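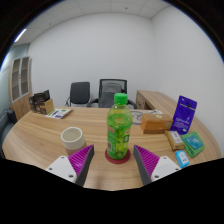
3. Method and table layout

Project: what ends up on a shared table, and does a coaster help. Group Trornel (Kartini Ngui, Hamish Gillies). Draft handed in 4 Feb 2022, figures to be checked.

Round table first. Bottle of green drink on the dark red coaster, cup to the left of it, small card further back, papers at the back edge. Cardboard box on its side. Didn't tidy anything before starting, that was the whole point. We asked 18 people at Skedusham to use the table as normal and fill in the sheet after. Sheet had 30 boxes which was far too many, most people gave up half way.

Main result so far: drinks get put down whereever there is a gap. Papers get pushed back, never stacked. Coaster only gets used if its already in the middle of the table. Move it to the side and it might as well not be there.

Long desk next, same kind of bottle, mug with a bit of milky residue left inside, leaflet lying at an angle. Less clutter near the front. People left mugs up to 3 days acording to the sheets, need to ask again about that one.

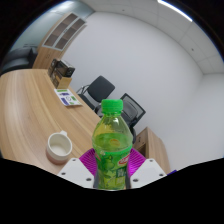 Hamish Gillies thinks the desk results shouldn't be compared with the table at all, as people sit at one and only walk past the other, and he wants them in seperate sections. Fair. Will split before the final version and redo the chart.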